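Putting Down Away for Summer

By Nikola Popescu

The last cold week in Bralamport usually falls in April, and by the end of it most hall closets hold more insulated clothing than they were built for. How that clothing is stored decides how much loft it has left in November.

Down insulates by trapping air. A cluster compressed for a weekend recovers almost completely. A cluster compressed for months, particularly if it was put away damp, recovers less. Annapurna Hegde, a textile technician at the Druston repair workshop, handles nearly 600 insulated jackets a year and attributes most of the flat ones to storage.

"People blame the wash," she says. "Usually it was the vacuum bag."
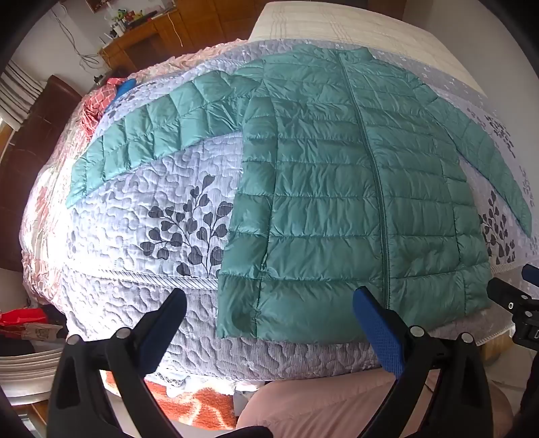 Preparation starts with a surface larger than the garment. A bed is better than a table, as the sleeves can be extended fully and the stitching inspected along its whole length. Close the main zipper first. On a jacket laid front side up, with the zipper running from the stand-up collar to the hem, the horizontal seams serve as a guide: press each band lightly with the palm and feel for hard lumps, which indicate clumped fill. Side panels are checked separately, and any low pocket is emptied. Fine puckers along the stitching are normal and need no treatment.

Clumps are broken up by hand, from the outside, before the jacket is folded. If they feel cool or heavy, the garment goes back in the dryer on low heat for another cycle.
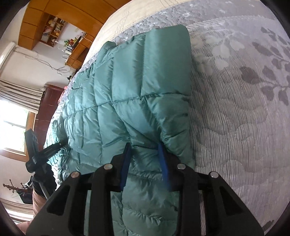
Folding comes next, and fewer folds are better. Hegde brings both sleeves across the body, then turns the hem up once toward the collar. Fabric should be lifted in a broad pinch that takes in the fill as well as the shell, so that the puffy section rises as a single fold and the seam carries no load. A glossy nylon shell tends to slide, and a thick edge will bunch into a roll if it is pushed. Lift it and lay it down again.

The folded jacket goes in a cotton sack or a lidded box with room above it. Hegde allows 9 inches of depth for an adult medium and puts nothing on top. Hanging is acceptable for light jackets on a wide hanger.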